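# 빌려 쓰는 부엌에 대하여

2019년 11월 23일

저는 집안일을 돕는 로봇 팔의 소프트웨어를 만드는 작은 회사에서 일합니다. 한국어로 긴 글을 쓰는 것은 아직 어렵습니다만, 이 주제는 한국 동료들과 여러 번 이야기했기 때문에 한국어로 써 보기로 했습니다.

요즘 우리 같은 회사에 가상 부엌을 빌려 주는 서비스가 많아졌습니다. 우리는 10월에 Rutov라는 회사의 서비스 Latitz를 시험 기간으로 사용했습니다. 한 달 요금은 300유로입니다. 계약하면 부엌 장면과 물건, 로봇 팔의 모델을 받고, 팔을 원격으로 움직이면서 동작을 기록할 수 있습니다. 기록은 우리 서버로 내려받을 수 있고, 장면 파일은 빌리는 동안만 열립니다.

저의 의견을 먼저 말하겠습니다. 이 서비스는 쓸 만합니다. 그러나 파는 사람이 말하는 용도와 제가 좋다고 생각하는 용도는 서로 다릅니다.
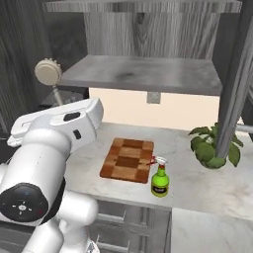
제가 가상 부엌에서 제일 먼저 확인하는 것은 물건과 물건 사이의 거리입니다. 많은 제품의 시연에서는 물건이 서로 멀리 떨어져 있고, 팔은 아무것도 건드리지 않고 들어갔다가 나옵니다. 진짜 부엌은 그렇게 친절하지 않습니다. Latitz에서는 적어도 이 점을 생각한 흔적이 보입니다. 연두색 분무기가 도마 바로 옆에 서 있고, 빨간 방아쇠가 도마의 가장자리에 걸쳐 보입니다. 뒤쪽에는 잎이 넓은 화분도 있습니다. 이런 배치에서는 손을 어느 방향으로 넣을지 한 번 더 생각해야 하고, 저는 그 고민이 기록에 남는 것을 원합니다.

반대로 선반은 비어 있습니다. 저의 부엌 선반에는 컵, 약 봉투, 쓰지 않는 커피 기계의 설명서가 있습니다. Rutov의 상담 직원에게 물었더니 선반에 물건을 채우는 기능은 상위 요금제에 있다고 답했습니다. 저는 이 결정이 조금 아쉽습니다. 어지러운 부엌은 고급 기능으로 팔 것이 못 됩니다. 그것은 보통 부엌입니다.

## 손에서 보는 화면

Latitz의 장점으로 회사가 강조하는 것은 두 종류의 화면입니다. 하나는 방 쪽에서 팔을 보는 화면이고, 다른 하나는 로봇의 손에서 물건을 보는 화면입니다. 두 화면의 기록은 같은 시간표에 맞추어 저장됩니다. 이 부분은 저도 높이 평가합니다. 전에 쓰던 Fabbri에서는 두 기록의 시간이 자주 어긋나서, 우리가 직접 작은 프로그램을 만들어 맞추어야 했습니다.
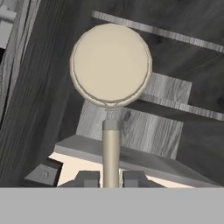

그런데 시간이 잘 맞는다고 해서 기록이 곧 좋은 교재가 되지는 않습니다. 우리는 시험 기간에 동작 300개를 기록했고, 그중에서 41개를 버렸습니다. 버린 이유는 대부분 사람에게 있었습니다. 조종하는 사람이 화면에서 깊이를 잘못 판단하고, 물건 앞에서 오래 망설이고, 그다음에 급하게 움직였습니다. 망설임도 배울 가치가 있다고 주장하는 동료가 있습니다. 저는 동의하지 않습니다. 로봇이 그 망설임을 배우면 사용자는 답답해할 것입니다.

Rutov의 소개 자료에는 '누구나 바로 조종할 수 있다'고 적혀 있습니다. 저는 이 문장을 고치면 좋겠다고 생각합니다. 우리 팀에서 쓸 만한 기록이 나오기까지 2주가 걸렸습니다. 조종은 악기와 비슷한 데가 있습니다. 첫날에도 소리는 납니다만, 그 소리를 녹음해서 남에게 가르칠 수는 없습니다.
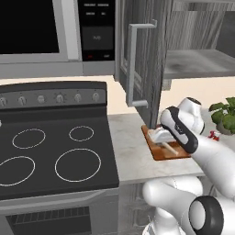
*읽는 시간: 2분*

## 질감과 무게

가격에 대해서도 써야 하겠습니다. 같은 일을 하는 Zendero는 요금이 더 낮습니다. 그 대신 표면이 단순합니다. 문은 회색 상자이고, 조리대도 회색 상자입니다. 처음에 저는 그것으로 충분하다고 생각했습니다. 하지만 카메라로 배우는 로봇에게 표면은 중요한 정보입니다. Latitz의 부엌에는 무늬가 있는 대리석과 나뭇결이 있는 수납장이 있고, 수납장 문을 연 채로 둘 수도 있습니다. 열린 문이 조리대 가까이까지 내려오면 팔이 지나갈 자리가 줄어듭니다. 우리의 계획 프로그램은 이런 문을 아주 싫어합니다. 그래서 저는 이런 문이 있는 장면을 더 많이 원합니다.

무게는 다른 이야기입니다. 화면에서 물건이 아무리 그럴듯하게 보여도, 무게의 값은 누군가가 입력한 숫자입니다. 우리가 받은 물건 목록에는 무게와 마찰의 값이 있었지만, 그 값을 어디에서 얻었는지는 설명이 없었습니다. 실제 물건을 저울에 올렸는지, 아니면 설계한 사람이 짐작했는지 저는 알고 싶습니다. 특히 액체가 든 병은 반쯤 찼을 때와 가득 찼을 때 손 안에서 다르게 움직입니다. Latitz의 목록에서 병은 속까지 단단한 물체로 계산됩니다. 이 사실은 안내서의 뒤쪽에 작은 글씨로 나옵니다. 앞쪽에 나와야 합니다.
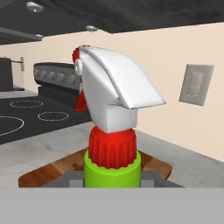 *로봇 손이 분무기를 잡고 있는 화면. 아래에는 도마, 왼쪽에는 조리용 레인지가 있다.*

분무기는 이 문제를 설명하기에 알맞은 물건입니다. 잡는 것만 생각하면 몸통은 비교적 쉬운 모양입니다. 어려운 것은 그다음입니다. 사람은 분무기를 옮기려고 잡을 때와 뿌리려고 잡을 때 손의 위치를 바꿉니다. 두 손가락으로 아래쪽을 잡은 로봇은 방아쇠를 당길 수 없습니다. 그러므로 우리가 이 물건으로 가르치는 것은 청소의 준비이며, 청소까지는 아직 거리가 있습니다. 그런데 Rutov의 가격표에는 이 장면 묶음의 이름이 '주방 청소'로 되어 있습니다. 저는 이름에 까다로운 사람입니다. 외국어로 일하는 사람은 이름을 믿고 일하는 수밖에 없기 때문입니다. '주방 정리'라고 쓰면 손님도 기대를 바르게 할 수 있을 것입니다.

## 누구에게 권하는가

이미 진짜 로봇을 한 대 가지고 있고, 그 로봇으로 결과를 확인할 수 있는 팀이라면 Latitz를 빌려도 좋다고 생각합니다. 이런 팀은 가상 부엌에서 실수를 싸게 많이 하고, 중요한 동작만 진짜 부엌에서 다시 시험하면 됩니다. 우리도 이 방법으로 사용하고 있습니다. 월요일에는 가상 부엌에서 기록하고, 주의 후반에는 진짜 팔을 켭니다.

로봇이 없는 팀에게는 권하기 어렵습니다. 가상 부엌에서만 배우고 가상 부엌에서만 시험을 보면 성적은 좋아집니다. 저는 그런 성적표를 여러 번 보았고, 한 번은 제가 직접 만들었습니다. 손님 앞에서 진짜 팔이 접시의 옆을 열심히 잡으려고 하다가 멈추었을 때의 침묵을 아직 기억합니다.

Rutov에 부탁하고 싶은 것이 있습니다. 어지러운 선반을 기본 요금에 넣어 주십시오. 무게의 출처를 적어 주십시오. 그리고 시험 기간을 한 달보다 길게 해 주면 좋겠습니다. 조종을 배우는 데에 그 절반이 지나가서, 제품을 판단할 시간이 모자랐습니다.

우리 회사는 일단 겨울까지 계약을 연장했습니다. 저는 찬성했고, 동료 한 명은 Zendero로 가자고 반대했습니다. 봄에 다시 비교해 보기로 했습니다.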